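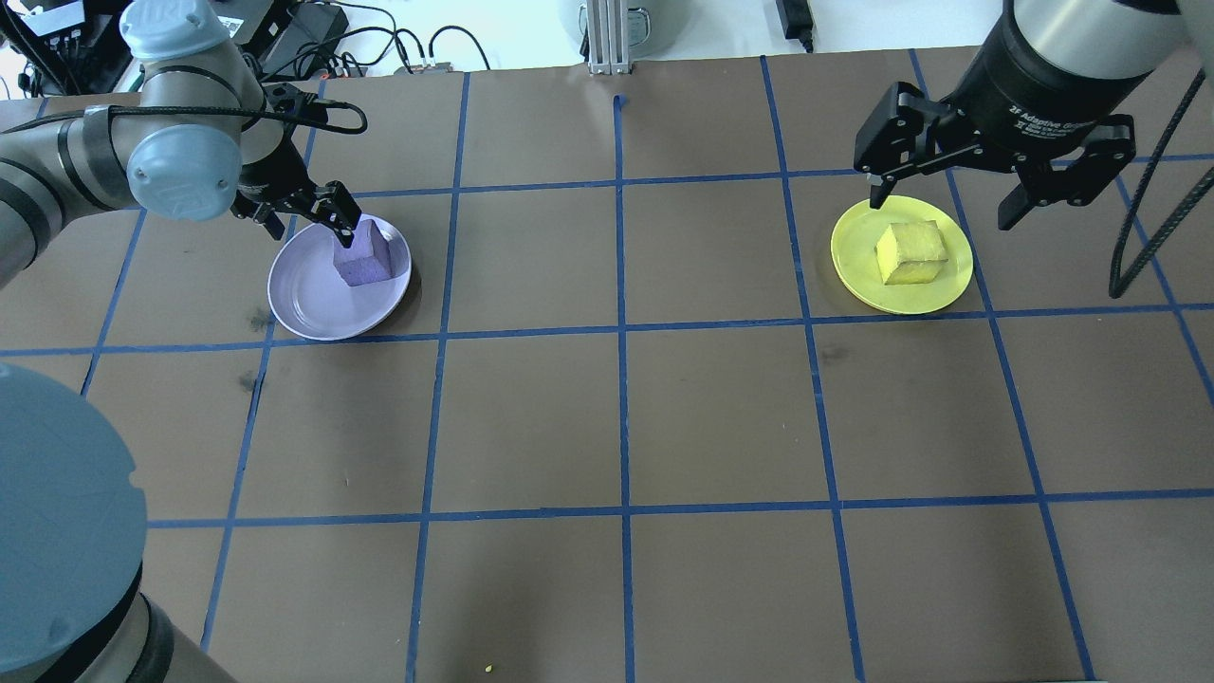

Washing and lettering of replica cricket shirts for a small club

Posted by Pongsak Sitthichai in Team Kit and Uniforms

Hello everyone. I play for a small amateur cricket club and since July I am the person responsible for our shirts. We changed the supplier this season. Before, we had plain white shirts with the badge sewn on the chest. Now we have a colored shirt for the short matches, dark green with a cream collar, made by Larside. The names and numbers on the back are not sewn, they are pressed on with heat.

My problem is with the numbers. After two months of playing, several of them are lifting at the corners, and on one shirt the "7" has a crack from the top to the middle. The badge on the chest is embroidered and it has no problem at all. We paid 1,892 for the full order, with the lettering included, so the club is not happy, and the players ask me every practice what I will do.

I wrote to the shop and they answered that the players are washing the shirts too hot. It is possible. I asked the players and I received many different answers. One washes at 60 degrees with his towels. Another one puts it in the dryer. But my own shirt I wash at 30, inside out, and I dry it on a line, and my number is also lifting a little on the lower corner. So I don't think the washing explains everything.

What I would like to know:

Can I press the numbers again at home with a normal iron, or will I make it worse? Is there a glue which is good for this? And for next season, should we ask for sewn numbers, or for numbers printed in the fabric? The shirts are 100% polyester, if this is important. I still have the invoice and the emails, but the order form only says "standard lettering" and nothing about how long it should last.

Thank you in advance, and please excuse my mistakes.

Howard Tapley

Sewn. We had pressed ones for years and they always go. Don't use glue.

Noémie Després

Hello Pongsak. I did the kit for a women's hockey club for six seasons and I had almost the same situation, so I will try to answer in order. English is also not my first language, I hope it is clear.

First, the iron. Yes, it can work for a corner which is lifting, but only if the glue side of the number is still clean. Look under the corner. If you see lint or grass there, the pressing will not hold for long, and you should leave it. If it is clean, put the shirt on a hard surface, and not on the ironing board, which is too soft. I use a wooden cutting board with a thin cotton towel over it. Put baking paper on the number, set the iron to medium without steam, and press straight down for ten seconds. Do not slide the iron. Let it cool completely before you touch the paper. Polyester becomes shiny if the iron is too hot, and on a dark green shirt everybody will see it, so try first on the inside of the hem.

The cracked "7" is another matter. A crack does not close again. You can remove the number and press a new one, but the old one usually leaves a shadow on the fabric. If the new number is the same digit in the same size, it covers the shadow. For this reason I always ordered a few spare digits from the same supplier at the beginning of the season.

About the glue I agree with Howard. One of our players used a textile glue and it went through the fabric and made a hard yellow stain between her shoulders.

Now the shop. Your own shirt is your best argument here. If a shirt washed at 30 and dried on a line is also lifting, then perhaps the press was not hot enough, or it was not held long enough. When this happens, you often find the same corner lifting on many shirts, because the press does not close evenly. Collect all the shirts before a practice, put them face down on a table and take a photo of each back. If it is the lower corner on most of them, send this to the shop and ask them to press the whole order again without payment. Our shop, Fandevance, accepted this after the second email. I was polite but I did not stop writing.

I would not mention the player with the towels -- or I would take his shirt out of the discussion and let him pay for it.

For next season, you have three possibilities:

Sewn numbers last the longest, but they are heavy and they make the back stiff. For a bowler it can be annoying under the shoulder. They also cost more.

Sublimation, where the color is inside the fabric, cannot peel or crack. The disadvantage is that it is done when the shirt is made, so you cannot give the shirt to another player if someone leaves. Also it is normally done on white fabric, so for the dark green they must print the complete shirt, green included.

Pressed numbers are fine if the work is good. Ask for the washing instructions in writing and give a copy to each player.

For a club where people come and go, I would choose sublimated numbers without names. Then shirt 7 is simply shirt 7.

Nazar Zhuravel

I want to add one thing to Noémie's answer, which is very complete. Fabric softener. Many people don't think about it, but it is bad for pressed lettering and also for sports polyester in general. Please ask your players about it. In our football team the shirts from Requena had the same lifting, and the players with the worst numbers were all using softener.

Also the bag. If the shirt stays wet in the bag until the next day, this is not good for the glue either. I told our players to take it out the same evening -- half of them do it.

For sewn numbers there is a lighter material called twill, with only one line of stitching around. It is a little less stiff. You can ask for a sample before you decide.

Pongsak Sitthichai

Thank you to all. I looked under the corner of my number and it is clean, so tonight I will try with the cutting board and the baking paper. I will collect the other shirts at the next practice and make the photos as Noémie said. I didn't ask about the softener, but I use it myself, so now I am a little embarrassed.

Related in Team Kit and Uniforms

Grass stains on cream cricket trousers
Can we put a sponsor on the sleeve in a youth league?
Tulia socks: which size for a growing child?
Two clubs with the same away color, who has to change?
How to remove an old badge without leaving holes
Storing 57 shirts over the winter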